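4.2 Laying out the parts on the table

1. Clear the white table and wipe it with a dry cloth. Small crumbs can scratch the glossy faces.

2. Put the black slab flat on the table, with the shiny side up and the long side from left to right.

3. Place the small part with the white rim to the right of the slab. The black window must look up. 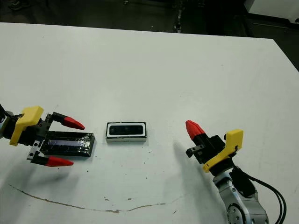

4. Leave a small space between the two parts – they should not touch or overlap.

Note: Fingerprints are easy to see on the glossy surface. Hold each part only by its edges.

Caution: Do not slide the parts. Lift them when you want to change their place.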